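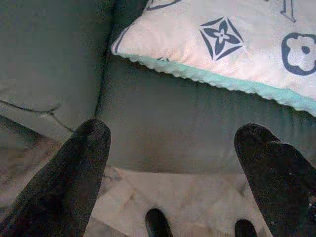
Grosham payroll robbery

The Grosham payroll robbery was an armed theft from the offices of the Peeters cannery in Grosham, a river town whose main employer at the time was the cannery itself. Three masked men took the weekly wages of 193 workers from a second-floor pay room and left by a loading dock at the back of the building. The case is known mainly for the mistakes made by investigators in the first two weeks. It remained officially unsolved for decades.

Background

Peeters paid its line workers in cash long after most companies in the area had moved to checks. The money came from the bank in a locked canvas bag, carried in an ordinary delivery van with a driver and one guard. It was counted into envelopes in the pay room on the same afternoon. The routine never changed, and many people in town knew it.

The company had been warned about this twice. An insurance inspector recommended a steel door and a second guard, and a later report asked that the delivery time be varied. Neither step was taken before the robbery.
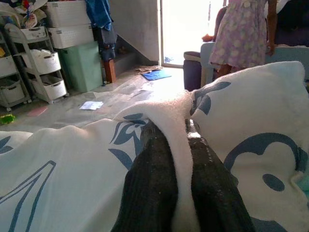 Drollora Archive Staff

The robbery

The robbery took place in April, shortly after the bag had been opened. Two men came up the main stairs carrying shotguns. A third stayed on the landing. The clerks were told to lie face down, and one was made to put the filled envelopes back in the bag. No shots were fired. A guard was struck on the shoulder and later treated at the county hospital.

The men were inside the pay room for less than five minutes. They went down a freight stair that did not appear on the public plan of the building, which suggested to some that at least one of them had worked there. Their car, a stolen sedan, was found the next morning in a gravel pit north of town with its plates removed.

Investigation

The town police had 14 officers and no detective bureau. They treated the case as the work of an out-of-town gang and spent the first days stopping cars on the highway. The pay room was reopened for business the following morning. By the time a state technician arrived to look for fingerprints, the counters had been washed and the stair rail had been handled by an entire shift.

Several leads were written down and not followed. A night watchman at the Lustau warehouse, across the road from the loading dock, reported seeing the same sedan parked there on two earlier evenings. His statement was filed under traffic complaints. A bartender gave the names of two former cannery mechanics who had been spending heavily. Officers visited one of them, found him at home, and took his word that he had been fishing. 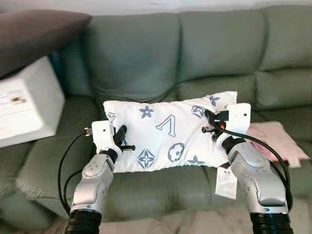 The second mechanic left the state within the month. A warrant for him was drawn up but had the wrong middle initial and birth year, and it lapsed when the county changed its filing system. State police asked for the full case file and received only part of it. The rest was kept in a desk at the station.

Trial of the watchman

Under pressure from the company, prosecutors charged the Lustau watchman as a lookout. The evidence against him was his own statement about the sedan, which they argued he could not have made without inside knowledge. He was tried once. The jury deliberated for three hours and found him not guilty. He lost his job all the same and moved away.

No one else was ever charged. The county's later review called the prosecution "poorly founded" and said the statement should have been treated as a lead.

Recovery of the money

Most of the cash was never found. A plumber working under a rented house in Grosham came across 80 empty pay envelopes in a coffee tin, all with the Peeters stamp. The house had been let to the second mechanic in the year of the robbery. He had died by then, and the first mechanic declined to be interviewed.

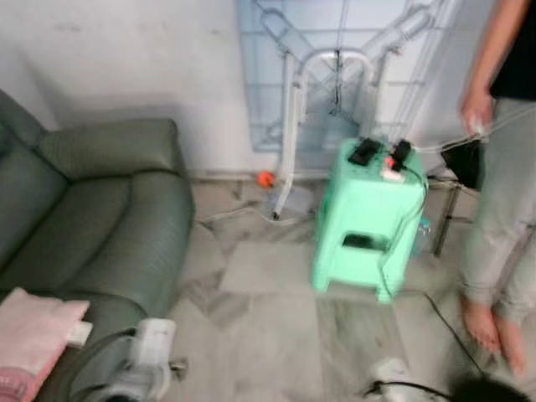 Aftermath

Peeters began paying by check the following summer. The workers received their missing wages in two installments, the second of them late, and the delay led to a short walkout on the labeling line. The guard sued the company over the lack of a steel door and settled out of court.

The police department adopted a rule that all witness statements in a felony case be logged in one numbered book. The cannery closed some years later, and the pay room was torn down with the rest of the office wing. The freight stair survives in the part of the building now used for storage.

See also

Lustau warehouse
Peeters cannery
Unsolved robberies

Last revised 22 December 2022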